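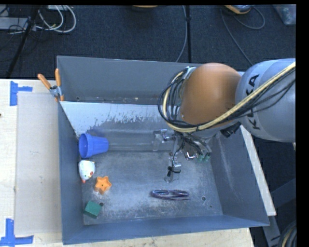

1/ Conditz, week 8 notes. Student bin-clearing project, Golton robotics course, second-semester section. Thread is mainly for the people taking over the rig in the fall, so it assumes you have read the handout.

2/ The task in one line: everything loose in the metal bin has to come out, one object per grasp, no human hands inside the rim once the run has started. Order is free. Time is recorded and does not count toward the grade.

3/ Current object set: blue plastic cup, small white bird toy, orange star, dark green block, and a coil of purple and dark cord. The set was picked so that no single grasp strategy covers all of it. Please keep it together if you can. Replacing one object resets the comparison with our logs.

4/ Arm is the KUKA. Gripper is the metal fingered one. The cabling runs on the outside, with a cream-yellow cable and a bunch of thin black ones looping by the orange joint. Those loops matter for planning and I will come back to them in 13.

5/ Start state for this layout: four objects grouped toward the left wall, cord by itself on open floor, gripper empty. We call it "left heavy" in the log. It was the layout with the worst spread in results, so it got the most runs.

6/ Cup first. When it lies on its side with the mouth toward the left wall, the obvious rim grasp is gone. A finger has to go between rim and wall and there is very little room. The planner still proposes it, because the rim scores high on the depth image.

7/ What we ended up doing: penalize any grasp whose outer finger comes within a fixed margin of a wall. Bindu Kurup wrote that part. The first margin was 5 mm, which let through grasps that scraped. The value in the config now is larger. Read the comment above it before you lower it.

8/ With the penalty on, the planner picks the narrow end of the cup, or the body from straight above. Body grasps slide if the approach is off the cup axis. The thick rim helps a little when the cup slides, as the fingers tend to catch on it. I would not call that a strategy.

9/ Bird toy. Small, rounded, wide at one end and tapering at the other. A grasp centered on the bounding box closes on a slope and the toy squirts out. Shift the grasp toward the wide end. The offset is set by hand for now. Somebody should compute it.

10/ Star. Easiest object in the set when it lies flat and has space. Raised sides give the fingers something to hold. Closing across two points works in some rotations and spins the piece in others. We sample rotations and take the one with the least torque in the model. Crude, but it runs quickly.

11/ Green block. Fine alone. The trouble is angle: if it sits rotated relative to the walls, near the corner, the best pair of faces needs a wrist angle that brings the arm close to the rim. The planner then goes for the second-best pair and the block pivots on the way up.

12/ A push before the grasp fixes most of the block cases. One short straight push away from the corner, re-image, plan again. It is not in the main branch. It is in the branch named mellor, after the room, where Bindu and I tested it. Merge it or rewrite it, but do not lose it.

13/ Cable loops. The collision model we were given treats the arm as bare links. The loops hang outside those links on the left of the orange joint, so any plan that brings that joint down near a wall is closer to contact than the model says.

14/ We added a fat cylinder around the joint as a stand-in. It is too conservative. It throws away good grasps on the far side of the bin. Two smaller cylinders would do better. We did not get to it. There is also thin black wire hanging at the lower finger, and that is not modeled at all.

15/ Before each session: look at that wire. Then jog the wrist through its full range over the bin, slowly, and watch the loops. If anything pulls straight, stop and re-dress the cables. Do this even if the last group signed off on it.

16/ Cord. The hard one. Depth on thin coiled cord is mostly noise, and the flat loops barely rise above the floor. The segmenter sometimes returns the coil as one object, sometimes as several strips, and on bad images as part of the bin.

17/ Color helps. We run a separate color mask for the purple strands and aim for the place where the loops pinch together. A grasp there takes in most of the strands at once. A grasp on an outer loop lifts one strand and leaves the rest dragging -- the run log calls that a partial and we score it as a fail.

18/ Keep a little height under the fingertips on the cord. Not zero. With zero clearance the tips press on the floor before they close and the force limit trips. The floor of the bin is scratched up enough already, mostly toward the middle.

19/ On scratches: the floor is bare dull metal with cloudy whitish marks, and the inner slope at the back goes from a pale coating to gray metal with a ragged border. Both confuse the depth camera and the color mask. The ragged border was detected as an object often enough that we masked the whole slope out.

20/ The floor holes also show up. A dark round hole looks like a small dark object to the segmenter. Static mask again. The mask file is tied to the bin position, so if the bin moves on the table, the mask is wrong and you will see the arm go for a hole.

21/ Blue tape on the table is our reference for the board on the left. Line the board up with the tape first, then check the bin against the board, then load the mask. In that order. Leave the orange-handled clamp on the rim where it is; it is in the collision model under "clamp_left".

22/ Logging. Flirkano records image, chosen grasp, joint path, and result for every attempt. We passed 1,000 attempts during week 7. The results column was typed by hand for the early ones, so expect spelling variants of "fail". There is a cleanup script in tools/.

23/ Flirkano writes a new folder when the date changes. If a session goes past midnight, one run ends up in two folders. Pass the run ID explicitly and the export will join them. Without it the second half is silently dropped. We lost part of a May session that way.

24/ Repeat runs. For each layout we did 19 starts with the objects placed by hand against a printed photo. Hand placement is the weak point. Two people placing the same layout get visibly different cup angles. If you want to report success rates per layout, have one person do all the placing.

25/ I am leaving success rates out of this thread. The numbers are in the report with the conditions next to them, and half of them predate the wall penalty. Comparing across that change is meaningless and I have seen it done in two slide decks this term.

26/ Open items, most useful first. Better collision shape for the cables. Merge the push. Automatic offset for the bird toy. Cord detection that does not depend on the cord being purple. Mask that follows the bin, by detecting the rim -- the clamp will get in the way of that, plan for it.

27/ Things we tried and dropped: raising the camera (lost too much detail on the cord), matte spray on the bin floor (vetoed, the bin is shared), and sorting by object height so the tallest goes first. The last one made the left heavy layout slower, with the cup getting picked every time before there was room for it.

28/ Order that works better for left heavy: cord first, as nothing is next to it and a dragged strand has nothing to catch on. Then block with a push, star, toy, cup last. The planner will not find this by itself. We pass it as a fixed list, and yes, that is cheating a little for a project about autonomous clearing.

29/ If a group wants to work on the order problem properly, the log has enough failed attempts to start from. Filter on result, then on layout. Ignore anything before the penalty was added; the commit is tagged wall-margin.

30/ Handover is in Mellor, afternoon, next to the rig. Bring a laptop with Flirkano already installed, the network in there is slow. Bindu has the config files and the printed layout photos. Questions about the cord mask go to me, questions about the margins go to her.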